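Minutes, upkeep and setup meeting, Kumer unit
17th October
Room: Skasby washroom set, then the side office
Taken by: the setup group's note-taker

**1. Notes from last time**

Read and agreed, with one fix: the spare fingertip order was put down under Sornier, and it should have gone under Lục. Corrected in the file. The September cable work is closed and comes off the list. Good to see that one go, it had been on there far too long!

**2. State of the machine**

Kumer stands at 517 logged hours. The next full service falls at 800, so there is plenty of room, but the group wants the hands looked at well before that because the towel work is mostly hand work. Everyone was pleased with how the unit is holding up overall. The joint check before the session came back clean on both arms, and the start-up routine ran first time.

The battery swap procedure was changed last month and people like the new one much better. The printed card on the cart still shows the old order of steps. It needs to be replaced before anyone new is trained.

**3. Towel bar station**

Most of the meeting went on this. The station is the pink towel on the dark bar, next to the stone-topped cabinet, and the job is to take hold of the fabric and set how it hangs. It's a lovely test for the arms, with both wrists working high and close to a wall, and it shows up calibration trouble faster than anything on the bench.
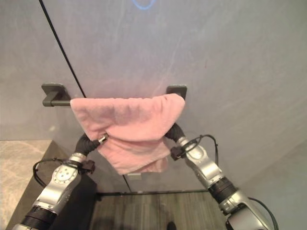

*Item 3: both arms up at the towel, left gripper in the fold.*

Points raised:

- Cable loops at the wrists. The loop on the left arm swings out wide when the wrist is raised. Agreed that the slack should be measured with the arm fully up and written on the setup sheet, so that whoever refits a cable has a number to work from. Same for the right arm.
- Connector blocks below the wrists. Check the clips by hand at the start of each day. Ten seconds' work, and we've all skipped it.
- Bar brackets. Put a wrench on both before every session. If the bar moves, the arm readings mean nothing.
- Standing position. There was a long and very happy argument over floor tape. Half the room wants a taped box for the feet, the other half wants the unit to find its own distance from the wall. We'll do tape for calibration runs and no tape for everything else. Both camps claimed the win.

The arm zero procedure was read aloud and changed in two places. Zero is now taken with the sleeves pulled back from the hands, and the wrist is turned through its full range once before the reading is saved. The second change came out of the Sornier visit, where they have been doing it for a while and swear by it.

**4. Hands**

The finger check is now its own page. Start with the arm lowered and the palm facing in, let the fingers hang, and go along the row from one side to the other looking at the linkage in each slot. Then look at the fingertips for nicks or a shiny patch.
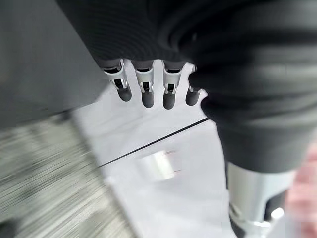 The new page also asks for a slow open and close with no load, listening for clicks, and then the same again while holding a folded cloth. Somebody asked whether the cloth step was really needed. Yes: a stiff linkage can pass with no load and then drag as soon as there's something in the hand. The group has run the page 47 times so far between the two hands and it takes far less time than the old one did. Really happy with this!

Fabric around the hands came up again. Loose cloth over the upper segments makes the check awkward and it must be folded back before anyone calls a finger good. A simple clip was suggested. Lục will be asked whether they make one in a soft material, and if they don't we'll try a strip of hook-and-loop first.

Grease: a very small amount on the pins, wiped off after. The tube on the cart is the right one. The tube in the drawer is for the bench vise and should be moved out of that drawer altogether.

**5. Head camera angle**

The downward tilt was reset to 87 percent of its range so that the bar, the towel and the floor by the feet can all be had in one look. The corner on the right is the part to watch. When the unit turns toward it the right gripper comes in over the baseboard, and we want a steady clearance there before the turn speed goes up.
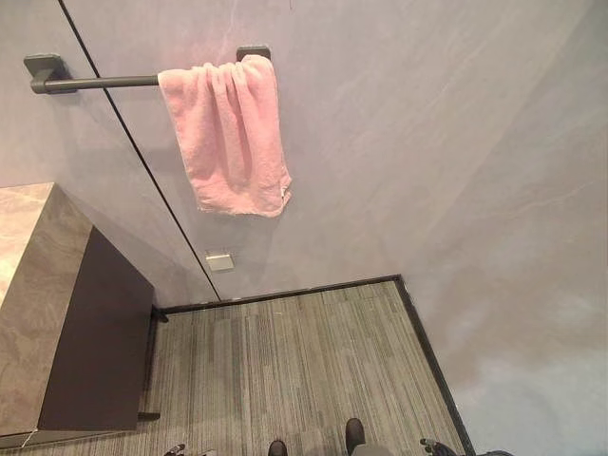

Speed stays where it is until the next meeting. There was some good-natured groaning at this. The case for going faster is strong and the group would love to see it, but the clearance should be measured first, with the gripper both open and closed, and the results put on the sheet next to the tilt value.

It was also agreed to save the tilt under a clear name. "New2" and "New2 good" are both to be deleted once somebody has checked which one is in use.

**6. Feet and floor**

The striped carpet is staying. It was noted that the toe caps should be wiped down and looked over whenever the hands are done, as one job, with the arm lowered and the unit standing still. Lint is the thing to look for, at the toe and in any seam of the shell where it can pack in. Use the soft brush. No compressed air near the joints, please.

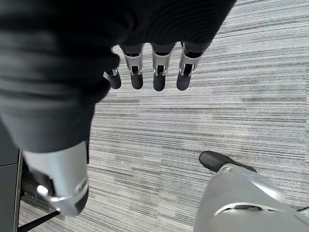 *Item 6: lowered hand over the carpet, black toe piece at lower right.*

The stance check will be run on the carpet and again on the hard floor at Skasby's other set, and the two readings compared. If they're close, one stance file will do for both places. That would save a good deal of fiddling on moving days, and several people are very keen to find out.

**7. Actions**

| What | Who | When |
|---|---|---|
| New battery card for the cart | Setup group | Before next training |
| Measure wrist cable slack, both arms, arm up | Upkeep group | Next session |
| Ask Lục about a soft sleeve clip | Parts desk | This month |
| Move the vise grease out of the drawer | Upkeep group | Today |
| Clearance at the right corner, gripper open and closed | Setup group | Next meeting |
| Sort out the two "New2" files | Setup group | Next session |
| Stance readings, carpet and hard floor | Both groups | Next meeting |

**8. Anything else**

A request to bring a heavier towel to the station was met with real excitement. It goes on the next agenda, after the clearance results. The Sornier people have asked for a copy of the finger page and will get it once the sleeve step has been added.

Meeting closed. Next one in the same room, date to be sent round by the setup group.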